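Arm cell gallery: where the equipment money goes
Ollmont shop page, posted December 25, 2019

Quick one, posting between dinner and dishes. People keep asking what we're buying for the two-arm bench work and what it costs to get going, so the budget notes are in here along with the picture. Prices change, so check your own quotes. I'm putting down what we planned for and what we'd plan for again.

Short version: the arms are the easy line. You get a quote, you sign it or you don't. Everything that hangs off the arms is where our first plan fell apart. Brackets, cables, fingers, floor covering, test parts. None of it is expensive on its own and all of it was missing from the April sheet.

How the budget is split

Three buckets now. Arms and controllers in one. Grippers and mounts in the second. Third one is called "small stuff" and it has its own limit, which it did not have before, and we blew through it by the second month.

Small stuff limit is $200 a month. Anything over waits for the next month unless a job is stopped. Has worked OK so far. Went over once, on cable.

Arms

Two quotes. Boychuk and a reseller over in Numham. Boychuk was higher on paper but included the controllers and the first service visit, the other one had those as seperate lines on page two. Read page two. Once we put it all on the same sheet the gap was small enough that lead time decided it.

Lead time was 6 weeks quoted. Plan for more. Floor space, power and network should be done before the crates show up. Ours weren't, and the crates sat in the aisle and everybody walked around them.

Ask for reach numbers with the gripper on, not bare. We had to move one base after the first fit check and that was a whole day.

Grippers and fingers

Buy the gripper once, expect to redo the fingers forever. Fingers for big boxy parts are no good for small gears. So we budget fingers like a consumable, same as gloves or drill bits. Bistus does a mount kit that got us started, after that it's printed parts and whatever bolts fit.

Different fingers on the two arms is fine btw. Doesn't need to match. Saves buying two of a set when one side is only there to steady something.

Things I'd order with the gripper, same PO:
Spare set of fingers
Spare bracket
Bolts, more than you think
One extra gripper cable, the long one

Cables

Went over budget here, see above. The arm moves and the cable has to move with it, so you want slack at every joint, and slack means length, and length means the next size up in the catalog. We ordered short the first time. Reordered. Then ordered clips and sleeve. Measure with the arm stretched all the way out and then add some.

Test parts

Bevel gears and plates for the assembly task. First order was 64 gears, mixed in with a regular stock order to get the shipping down. Gears roll and get lost, so extra is good. Plates are a smaller quantity, they don't go missing nearly as much.

Don't buy the cheapest gears. If the bores vary you'll spend a week blaming the gripper. Ask for the tolerance in writing and check a handful with a pin gage when the box comes in.

Floor and mat

Mat is cloth, dark gray. Cheap. Keeps parts from skating off across the concrete, and silver gears show up nice on it. Downside is it wrinkles. Next year's sheet has a line for something heavier, and tape for the edges. Not a big line but it's on there this time.

The work at hand
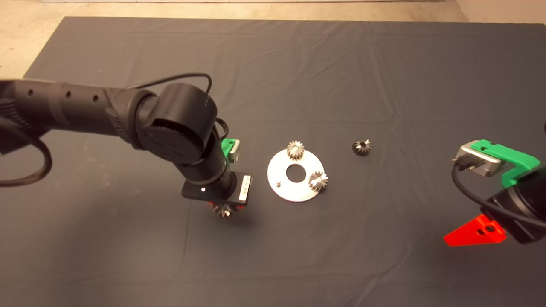 Next year's list

Not approved yet, just what I'm sending up. In the order I'd cut them, first one gets cut first.

Heavier mat, maybe rubber backed. Nice to have.

Rolling cart for fingers and brackets. Right now they live in a cardboard box and you dig.

Second service visit from Boychuk. First one was included, second one is not. Still want it, the tech caught a loose base bolt last time.

Spare gripper, complete. Biggest item on the list and the one I'll argue for. If a gripper goes down the two-arm work stops and the lead time on a new one is weeks.

Training hours. We put in for 200 hours this year, split over the crew, and used all of them. Asking for the same again. Do not let this one get cut to pay for hardware, we tried that at the old building and had a very nice machine with a cover on it.

Sheet is a plain spreadsheet, one tab per bucket, email the shop if you want the blank version. Numham folks already have it. More pictures when the new fingers come in, probaly after the holidays.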